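From: Brakulley Wagon Owners list
Date: 2025-01-07
Subject: Re: Heater blows cold at idle, fine on the highway

Hello all, and a happy new year to those of you I haven't written to yet,

On the last digest our member with the green wagon wrote:

> Mine blows lovely warm air once I'm moving, but the minute
> I stop at a light it goes cool, and by the time I've sat
> through a drive-through line I've got my gloves back on.
> The temperature gauge stays where it always is. The garage
> in Haverford wants to put in a new heater core and I'd like
> to hear from somebody before I say yes, as they are asking
> 300 dollars and that's without the coolant.

Please don't say yes yet! I went through the very same thing two winters ago with my own wagon, and I came close to paying for a core I didn't need. It was low coolant and a good big pocket of air sitting up in the heater, where air likes to go in these cars. At speed the pump pushes enough water through to keep you warm, and at idle it can't quite manage it. The gauge on mine never moved either, so I wouldn't take much comfort from that.

So, first thing, with the engine stone cold (overnight cold, please, I have a small scar from being impatient), take the cap off and look. On the Brakulley the level should be up at the seam of the tank, and the line molded on the side is a bit optimistic if you ask me. If it's down, top it up with whatever type is in there already, and don't mix colors and hope for the best the way I did in my younger days.

Then bleed it. There's a little brass screw on the upper heater hose, back by the firewall, and it's a pain to get at because the wiper tray hangs over it. I use a long flat-blade screwdriver and come in from the passenger side. Park with the nose uphill, set the heater to full hot, open the screw a couple of turns, and let the engine run until you get a steady dribble with no spitting. Then close it gently. It's brass going into plastic, and it doesn't need to be tight.
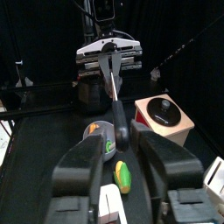
A reply from the Prikow end of the list came in while I was typing, saying that the bleed screw cured theirs for a month and then the cold air came right back, and that in the end it was the bottom hose clamp weeping a little every night. They only found it by leaving a flattened cereal box under the car. I think that's well worth knowing, and I'd add that the factory spring clamps do get tired. I changed mine for Prerico screw-type ones and have been happy with them, though I did have to snug them up again after the first week.

If you have to top up more than once this January, then the water is going somewhere, and I'd want to find out where before buying any parts. Check the carpet on the passenger side with your hand, right up under the dash. Damp and sweet-smelling means the garage may be right about the core after all, and I'll eat my words. Check under the pump too, as there's a small drain hole that leaves a crusty trail when the seal is on its way out.

One more thing, and then I'll let you all get back to your supper. Feel the two heater hoses where they go through the firewall once the engine is properly warm, keeping your sleeves well away from the fan. Both hot is good. One hot and one barely warm, after you've bled it, and I'd try flushing the core with a garden hose, first one way and then the other, on a day that's above freezing. Mine gave up an awful lot of brown muck, and I have had toast-warm feet ever since.

Do write back and let us know how you get on, and whether that car still has the original radiator, as I've been wondering how many of them are left.

Warm wishes from a chilly driveway

--
To leave this list, send a blank message with "leave" in the subject line.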